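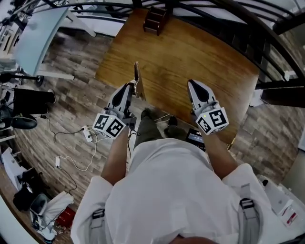
June, gone eleven at night

Skorkik have announced the "complete edition" of Indari. Same two games I already own, plus a photo mode and something called Amadar Trials, which from the trailer looks like the old arena with the lights turned down. They say 74 new side quests. I'd like to know how many of those are fetching herbs.

Alun Morgan rang to tell me it was the best news of the year. He put 900 hours into the first one and would buy it again on a toaster. I asked him what they'd done about the save bug and he changed the subject to the soundtrack.

The handheld version is being done by Parri, who also did the last port, the one where the map took longer to open than the fights took to win. The press release says "rebuilt from the ground up". It said that last time too, I went back and checked.

Collector's box is £145. Steelbook, cloth map, art book of 200 pages. No word on whether the game is on the cartridge or just a download code.

Not pre-ordering. Wrote that in here last time as well, and lasted four days. Must find the charger.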